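Komley opens its gripper comparison kitchen to outside teams

Flillville, February

Which gripper should you put on your robot arm if you want it to pick up a bottle of soap? It sounds like a small question, but teams building robots for the home spend weeks on it, and until now most of them have had to answer it with whatever hardware happened to be in the cupboard. From this month they can try it in simulation first, in a virtual kitchen built by the Flillville robotics group Komley.

The project is called Paredes. It lets a team load an arm, swap the gripper on the end of it, change the controller or the camera position, and run the same household task again and again under matching conditions. Every attempt is recorded, so two grippers can be compared on the same bottle, at the same angle, with the same light coming through the window.

The first release includes 46 kitchen tasks and 137 objects, from crockery to cleaning products. Pascual Farías, who leads the project, is especially fond of the soap dispenser task.

"A pump bottle is a wonderful thing to test with," he said. "It's narrow one way and wide the other, the top is a completely different shape from the body, and it tips over if you so much as look at it wrong. We've learned more from that bottle than from anything else in the kitchen, and I'm delighted that other people will get to be annoyed by it too!"
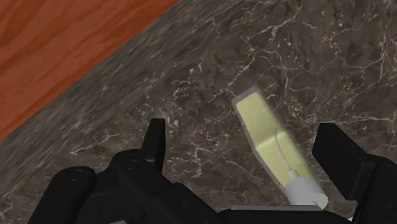
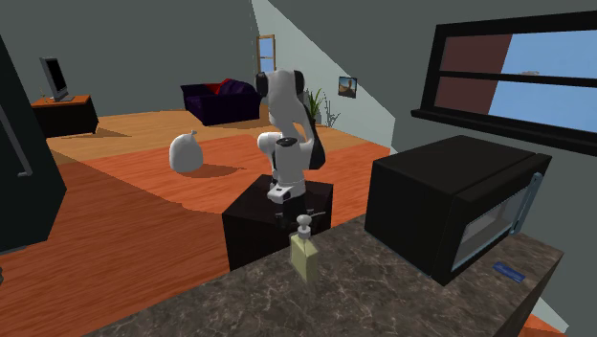 The soap dispenser task in the Paredes kitchen, seen from two camera positions.

Camera choice has been a big part of the work. A view close to the fingers is very good for judging the last stretch of an approach, while a view from across the room helps a controller understand where the arm is in relation to the worktop and everything on it. Paredes lets teams use either view or both, and the early comparisons have already changed a few minds inside Komley about how much each one matters.

"I was firmly on the side of the close-up camera," said Valentina Aravena, who designed the comparison runs. "Then we gave the same controller a second view and I had to go back and rewrite half my notes. I love it when that happens. We're still arguing over where the second camera should go, and I hope visiting teams will join in."

During development the group carried out 2870 runs with two-fingered grippers, varying finger width, closing speed and approach angle. The full set of results will be released with the software, failed grasps included, along with the settings needed to repeat each run.

Paredes works with controllers written for the Nevitz interface, and teams using something else can connect through a small adapter supplied with the download. Each outside team will receive 1000 free runs on Komley's own machines, and there is no limit for those who prefer to run the kitchen on their own computers.

Applications are open now through the Paredes project page. Teams should say which arm and gripper they would like to try and which tasks interest them most. Student groups are very welcome, and so are people working alone. Komley will also hold an online walk-through at 3 pm on the opening day of the programme, with Farías and Aravena taking questions and running requests live.

Requests for interviews or further material can be sent to the Komley press desk in Flillville.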